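Haltine Opens Enrollment for Kitchen Counter Reset Program

Household organizing service adds in-home sessions for renters and owners

BRESELL, March 31, 2022 - Haltine, a household organizing service based in Bresell, today opened enrollment for Counter Reset, a program that helps people sort and rearrange the kitchen they already have. Sessions take place in the client's home and last one morning or one afternoon. No construction is involved, and clients are not required to buy storage products.

The program grew out of a trial run in Bresell and neighboring Skumness, in which 16 households took part. Each one received two visits from the same organizer. The first visit covered the countertop. The second, held later the same month, covered whatever had crept back onto it.

"Most people who called us asked about closets, and then we would end up standing in the kitchen," said Karla Solís, founder of Haltine. "The counter is where the mail goes, where the bread goes, where the kids eat. It needs its own appointment."

A Counter Reset session starts with everything being moved to a table or the floor and the surface being wiped down. The client then sorts items by how often they are used. Things used every day go back first. Things used once a week go in a cabinet that can be reached without a step stool. Anything left over is stored elsewhere, given away or thrown out, and that decision is always the client's.

Haltine organizers do not aim for a bare counter. Tamer Rizk, who trains the company's organizers, said the trial households used their kitchens heavily and wanted certain things in reach.

"If you make toast every morning, the toaster oven stays out," Rizk said. "If you cook pasta twice a week, the pasta can stay out too, in a jar with a lid that fits. We spend more time on the order of things than on getting rid of them."

Organizers work from a short set of guidelines. Dry goods are kept in closed containers along the back of the counter, with taller ones behind shorter ones. Paper towels stand near the sink or the main work area. Small items such as tea, packets and clips go in drawers, and a low drawer unit on the counter is suggested for kitchens short on built-in drawers. The middle of the counter is kept for a cutting board and the work that happens on it. Towels are folded and given one place.
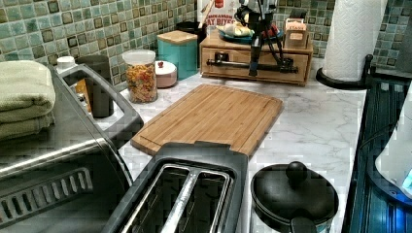 Containers do not need to match. Several households in the trial had asked beforehand whether they should buy a set of canisters, and organizers told them to wait until after the second visit. Jars, tins and canisters in different colors are easier to tell apart than a row of identical ones, and a wooden recipe box works as well on a counter as it does on a shelf.

Dulce Rosales, whose kitchen in Skumness was part of the trial, said the second visit was the more useful of the two.

"By then I knew what I kept reaching for," Rosales said. "We moved the cereal twice. The cutting board has not moved at all, and I chop on it every night now. Before, I was using a corner next to the stove."

Counter Reset is offered in two forms. The single session covers one countertop. The full program adds the return visit and a walk-through of the cabinets directly above and below. Both include a one-page plan of the counter, drawn by the organizer and left with the client. Renters are welcome, and nothing is attached to walls or tile.

Sessions are available in Bresell and Skumness. Haltine will also hold a free evening talk on kitchen storage at the Tseng Building in Bresell, led by Rizk. Visitors may bring a photo of their own counter and ask for suggestions. Seating is first come, first served.

About Haltine
Haltine provides in-home organizing for kitchens, closets, entryways and laundry rooms. The company does not sell furniture or storage products and takes no commission on items its clients choose to buy.

Media contact:
Sarahí Robles
Haltine, Suite 3903, Tseng Building, Bresell

###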